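Traltier evaluation: progress report for June
Prepared for Flostby by Hongmei Tan

We are at the midpoint of the review of the Traltier two-arm handling kit, which Flostby is paying for and which Gosselin supplied to us on loan. The work is on schedule. One item, the right hand, needs a decision from you before the next phase.

Setup took longer than the supplier's guide suggests. The arms were mounted and moving by the second morning, but the cable routing on the left wrist had to be redone twice before the arm could turn through its full range. Gosselin has since sent us a longer clip, and it has held.

The kit came with a different end tool on each side: a parallel-jaw gripper on the left and a multi-fingered hand on the right. We kept that arrangement because your question was whether the hand is worth its price. Both sides do the same job, which is to pick up a striped pumpkin and set it on a plate. The ribs make it a fair stand-in for the uneven goods on your packing line.
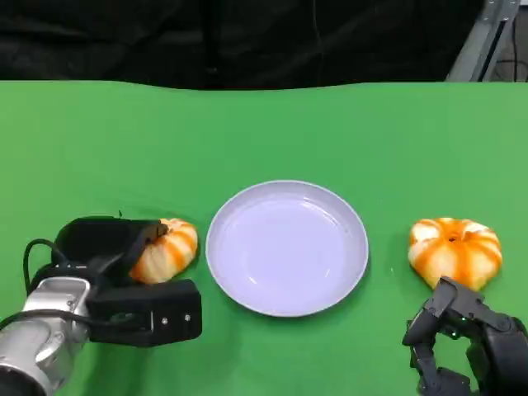

Handling and Packing Trials Group

So far we have logged 1,311 attempts across both sides. The gripper is the steadier of the two. It closes on the ribs, holds, and rarely needs a second try. Its weak point is the release — the pumpkin tends to roll toward the rim when the jaws open, and we have slowed the opening to deal with that.

The hand is more capable and more trouble. When the fingers settle around the pumpkin it places more gently than the gripper does. Getting them there is the problem. A small error in the approach leaves one finger pushing the pumpkin away before the others close. Brândușa Hodoroagă has rewritten the approach path and results are better, though we don't yet have enough runs on the new version to report a rate.

Two faults were passed to Gosselin this month. One was a finger joint that lost its zero position after a restart. The other was in the Mevton control software, which dropped the left arm's speed limit when a saved task was reloaded. The second has been fixed. The first is still open.

Next month we plan 500 further attempts, all on the right side, with the new approach path. We would like you to confirm whether to extend the loan on the hand. Gosselin needs an answer before the current term runs out, and the gripper trials can go ahead either way.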